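How Do You Teach a Robot to Do a Job?

Robots don't go to school, but they still have to learn. One way they learn is by being shown. A person does the job using the robot's own arm, and the robot keeps a record of everything that happened. This is called teaching by demonstration.

At a workshop called Sterell, in Adville, people teach robot arms to work on old computers. Computers have useful parts inside them, and someone has to open them up and take those parts out. It is slow, fiddly work. A robot could help, but first it has to be shown how.

Showing by hand

The simplest way to show a robot a job is to take hold of it and move it. The motors are set so that the arm goes easily wherever you push it. You guide the gripper to a part, close it, lift, and carry the part to a tray. While you do this, sensors in the joints measure how far each one has turned. The robot stores those numbers many times every second — a bit like a flip book with a lot of pages.

Showing by remote control

The second way is to stand back and steer the robot with a controller. Some controllers look like the ones for video games. Others are small copies of the robot arm. When you bend the small arm, the big arm bends too. Remote control is handy when the job is dangerous, or when a person's hands would block the robot's cameras.

Many robots have a camera near the gripper, so the view moves along with the arm. The inside of a desktop computer is a tricky place to work. There are black cables, coloured power wires, a green motherboard and metal edges with holes in them, all packed into one case. The gripper has to go in over the lower part without bumping the rest.
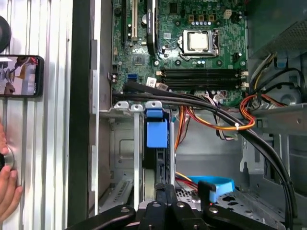 How many times does a robot need to be shown a job?

It depends on the job. Putting a block in a box might take 15 tries by a human teacher. At Sterell, one harder job took 300. The tries should all be a little different, with the part turned another way or moved to a new spot, so the robot learns the job and doesn't just copy one movement.

What happens next

All the recordings go into a computer program. The program looks for patterns that match what the camera saw with what the arm did. By December the Sterell team had saved 2139 recordings. Some were no good and had to be thrown out, such as the ones where the teacher dropped a screw.

Then the robot has a turn by itself. A person stays close to the stop button. If the robot makes a mistake, the person can take over and show it the right move, and that gets saved too.

Try it yourself

Ask a friend to be the robot and close their eyes. Hold their wrist and guide their hand to pick up an eraser and put it in a cup. Do it five times, then let them try alone. Now move the cup 30 centimetres and see if they can still find it.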